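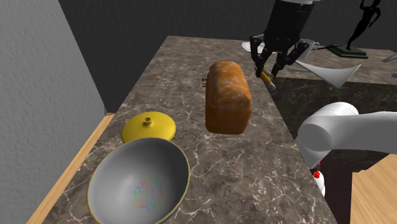

Deirdre Kavanagh wrote in after my last post to tell me I was wrong about the stoneware jug. I had called it a cider jug. She says the neck is too wide for a cork that size to hold anything fizzy, and that her grandmother kept vinegar in one just like it. She also thinks the mark on the shoulder reads Grirnell and that I had read the second R as an N.

I took it over to the window with a flashlight and she is right about the mark. It is stamped a little crooked and the glaze ran into the letters on one side. Grirnell was a small pottery outside Trerville that made plain brown storage pieces for shops. I have seen their butter crocks before but never a jug, so I wasn't looking for the name.

I bought it in August at the Trerville sale, the one in the old feed store. The tag said 36 and I paid it without haggling. I had already put back a set of enamel scoops and a clock with no hands, and I didn't want to leave with only a bag of drawer pulls.

The jug stands a bit under knee height and is heavy even with nothing in it. There is a chip on the lip that somebody filed smooth a long time ago. The handle was put on by hand and you can feel a thumbprint where it joins the body. On the bottom there is a number 8 scratched in before firing. I had guessed that was a batch number. Deirdre says it could be a size, but she has seen the same number on two pots that were not the same size, so she isn't sure either.

Cleaning it took most of a weekend. I used warm water, dish soap and a bottle brush, and changed the water until it stopped coming out gray. I did not use bleach. Bleach can get into the body through cracks in the glaze and you will be smelling it for months. There was a hard white crust in the bottom that I soaked with plain vinegar overnight, which I suppose fits with her grandmother's version.

Eifion Morris had one on his table last year, larger, with a shop name in blue on the front, and he was asking 200. It was still there when they were packing up. The lettering is what people pay for. Mine has none, only the stamp, so I don't expect it is worth much more than what I gave.

I have changed the label on my shelf and fixed the old post. The jug is at the top of the stairs for now. If anyone has a Grirnell piece with a number scratched underneath, please leave the number and the height in the comments.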